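**Washed or unwashed eggs on the counter? (moved from General Kitchen)**

**pascual_p** wrote:

Hello all. I moved to Levdale in December and a neighbor sells me eggs from her hens. She says she does not wash them and I can leave them on the counter. My wife's family always puts every egg in the refrigerator. Who is right? We buy 12 at a time and we eat them slowly, because we are only two persons.

**Hutchins_R** wrote:

Your neighbor is right. An unwashed egg has a natural coating, the bloom. Leave it alone and the counter is fine for a couple of weeks. Store eggs here are washed, so those stay cold.

**zarmeena.a** wrote:

I do not agree fully with Reginald. It depends on your kitchen. Mine gets very warm in the afternoon, and I lost a whole carton that way. Now everything goes in the refrigerator, washed or not. Once they are cold, keep them cold. If you take them out they sweat, and this is not good for the shell.

Also please keep them in the carton, with the pointed end down. The door shelf is the worst place.
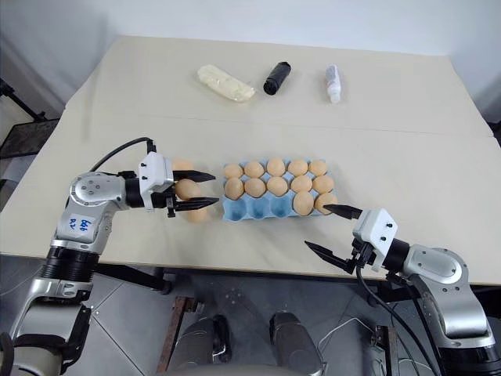 *Tan egg and the light blue carton.*

For old eggs I do the water test. If it floats, I throw it away.

**Hutchins_R** wrote:

> If it floats, I throw it away.

The float test tells you the age, and that's all it tells you. I've baked with floaters and I'm still here. Crack it in a cup and smell it.

**zarmeena.a** wrote:

You can bake with them, Reginald. I will bring my own cake.

**chkwan** wrote:

Small question about the carton. My mother kept 7 or 8 eggs in an open bowl in the refrigerator, and they always tasted a little of onion. Is this from the bowl, or did I imagine it?

**zarmeena.a** wrote:

You did not imagine it. The shell has very small holes and the smell goes in. Close the lid.

**pascual_p** wrote:

Thank you for all answers. I will put half in the refrigerator and leave half on the counter, and I will write the date on each one with pencil. My wife says she will eat only from the cold half.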